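Vivport Letter, 2024-07-10

What I learned from watching an actress get ready for a boxing picture

Hello again, and welcome to the new people (I see a bunch of you came over from the Bekurmont film club, hi!). Last time I promised you something on how actors change their bodies for a part, and then I got completely sidetracked, because I finally got to sit down with Oleksandra Nazarenko. If you saw her on stage in Dmytriv last winter you'll remember a slight woman in a gray cardigan who barely raised her voice. She is now playing a middleweight. A retired middleweight who goes back for one more fight, to be exact, in a movie called Plultusetti, and I have been a little obsessed with it ever since the first cast announcement.

So I went in with all the usual questions. How much weight did you put on, what did you eat, how early did you get up. She answered every one of them very politely and I could tell she'd rather have talked about her feet.

Let me get the food out of the way, because I know that's what half of you scrolled down for. She ate 3000 calories a day, spread over 6 meals, and she says the sixth one was always the problem. By then she wasn't hungry at all. It was usually rice with eggs, or cottage cheese with honey when she couldn't look at rice anymore, and she ate it standing at the counter reading her lines out loud with her mouth full. There was no secret powder. There was a lot of soup. She got so tired of chicken that she asked for fish at her own birthday dinner and then fell asleep before the cake.
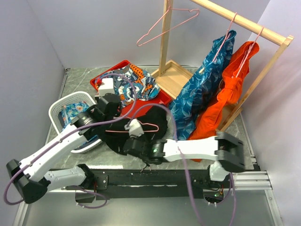 The training, week by week (more or less)

Her coach was Hanna Yurchenko, who has trained real fighters for years and had never worked with an actor before. I called her too and she talked for an hour and I barely got a word in, which was wonderful! She told me the first few weeks had no punching in them whatsoever. Skipping rope, walking up hills, and a drill where you move around a square taped on the floor without crossing your feet. That was it. Oleksandra said she went home furious after the second session because she'd bought new gloves and hadn't even taken them out of the bag.

Then came the jab. Just the jab, 300 of them per session, left hand only, slow enough that Hanna could stop her in the middle of one and move her elbow. Then the same with the right. I tried this in my kitchen, by the way, and I made it to somewhere in the forties before my shoulder gave up and I had to sit down with a cup of tea. I don't recommend it if you have a low lamp.

The lifting only started after that, and it was pretty plain stuff: squats, rows, carrying heavy things from one end of the gym to the other. Hanna doesn't like machines and she doesn't like mirrors. She had the mirrors covered with bedsheets so that Oleksandra would stop checking what she looked like. I asked if that was hard for an actress and Oleksandra laughed for quite a while. She said that by the end it was the part she missed most, going somewhere every day where she had no idea how she looked.

One thing I didn't expect is that they trained for being tired. The character is supposed to be past her best, so Hanna would have her do the full workout first and only then run through the fight choreography, and they kept the versions where her hands dropped and her timing went a bit off. You can't fake that drop, Hanna says, you have to earn it. I watched a rough cut of the gym sequence and there's a moment where she leans on the ropes and her knees sort of argue with each other, and I believed every second of it.

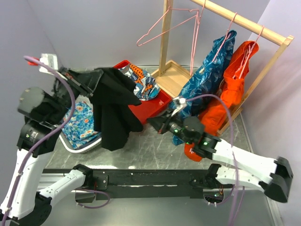 Going back to normal, or trying to

This is the bit the magazines usually skip, and I wish they wouldn't. After the last day of shooting Oleksandra had no schedule, no coach and an enormous appetite. She'd assumed she would just stop. Her first week off she ate the way she had been eating and sat on the couch, and she felt terrible, and she couldn't sleep. Hanna ended up writing her a second plan, a coming-down plan, with the meals getting smaller bit by bit and a long walk in the morning. She's still on it. She has kept the skipping rope and thrown out the scale.

She also told me she can't sit through fight movies the same way now. She keeps looking at everyone's back foot. Her husband has asked her to stop pointing at the screen.

I did ask whether she would do it again and she thought about it for so long that I checked my recorder was still running. She said yes if it was the right part, and no if it was only so people could write about her arms. I went a bit red at that, as I had a whole paragraph planned about her arms. It's gone now. (They're very good arms, though.)

The movie doesn't have a release date I can give you, but there's a preview screening in August with both of them talking afterward, and I'm told the room holds 367 people. I've got my seat. If you're going, come and say hello, I'll be the one near the aisle with the notebook and too many snacks.

A few small things before I go

Several of you wrote in after the last letter to ask which stunt memoir I was quoting. I've lent it out and can't remember the title, so please be patient with me until I get it back.

I'm still collecting your favorite training montages. So far there are far too many staircases. Send me one with no staircase in it and I'll happily put it in the next letter.

And to the reader who asked if I'd keep going with the jabs: yes, ten a day, in the hallway, where there's no lamp.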